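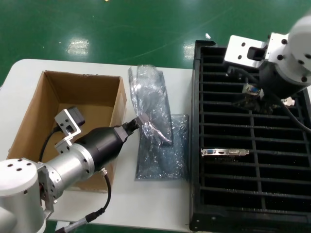
# Celebrity biography pages: questions readers send us

Marisol Ambrose and Wayne Hulme answer the post for this site. Most letters ask why we won't say what some other page says without blinking. These are the ones that keep coming.

## Why don't you list net worth?

We've never seen a figure we could stand behind. An actor's fee is between the actor, the agent and the taxman. When a page says a soap star is "worth" a round number of millions, ask who counted it and what they did about the mortgage. I have written to 14 sites asking for their working. Two replied, and both pointed to each other.

## But the figures all agree. Doesn't that mean something?

It means they copied. Wayne once followed a single birthplace through almost 200 pages, and every one of them had the same misspelling of the town. If they had looked it up separately, you'd expect a few of them to get it right.

## How can you tell a page has been copied?

Look for the odd bits:

- an age that was correct several birthdays ago and is still introduced with "currently"
- a height given to the half inch for somebody who has never mentioned it
- a first name that changes halfway down, left over from whichever page was used as the pattern
- "sources say", with no sources

One of these could be a slip. Three on the same page and I'd close the tab.

## What do you count as a proper source?

An interview where the person says it themselves, with the name of the paper or programme. A public record. A birth notice, if the family placed it. We'll use a memoir too, although people shave years off in memoirs as readily as anywhere else, so for dates we like a second source beside it.

We don't count fan wikis, quiz sites, or a photo caption that says "with rumoured partner".

## Why is the entry for Juniper Achterberg so short?

Three things about her can be shown to be true. She played the younger sister in *Whitlock*, she left after the second series, and she has since directed a short called *Corine*. Other pages run to 1,000 words on her. Take out the star sign, the favourite colour and the paragraph saying she "keeps her private life private", and you're left with our three facts and a wrong date of birth.

## Is it true she was engaged to Fitzgerald Quintanilla?

We get this every Monday, after the repeats. They were photographed at the same launch in October, standing near each other, along with everybody else from the cast. He told a radio programme they were friends. Believe that or don't, but there is nothing on the other side of the scales except a headline with a question mark in it.

## Do you write about the children of famous people?

No, unless they're adults and have chosen a public job. A child with a well-known mother hasn't done anything to need a biography. Noemi Lyons asked us to take down an old page that mentioned her son's school, and she was right to. It should never have gone up. It was my page, and I'd lifted the detail from a magazine without thinking about it.

## Can't I trust a verified account?

You can trust that somebody paid for it or filled in the form. Plenty of these accounts are run by an agency. Clasa looks after several of the names on this site, and its posts read much the same whoever they're supposed to be from. We quote them as "a post on her account said", and leave it at that.

## Does anybody pay you to include them?

No. We've been offered. One message suggested 700 pounds for a page on a "rising star" whose only credit was an advert for Tridance trainers – and the advert had somebody else in it. We said no and kept the email.

## I'm related to the person and your page is wrong. What now?

Write to Wayne and say which line is wrong. We'll ask for something that shows it, even if you are the person's brother. We've had two brothers write in about an only child.

While we check, the disputed line comes off the page. If you turn out to be right, it goes back corrected, with a note at the bottom saying what changed.

## Why do your pages say "not known" so often?

Most of it isn't known. I would like to see more pages admit it, though I can see why they don't – a blank next to "husband" doesn't sell many adverts.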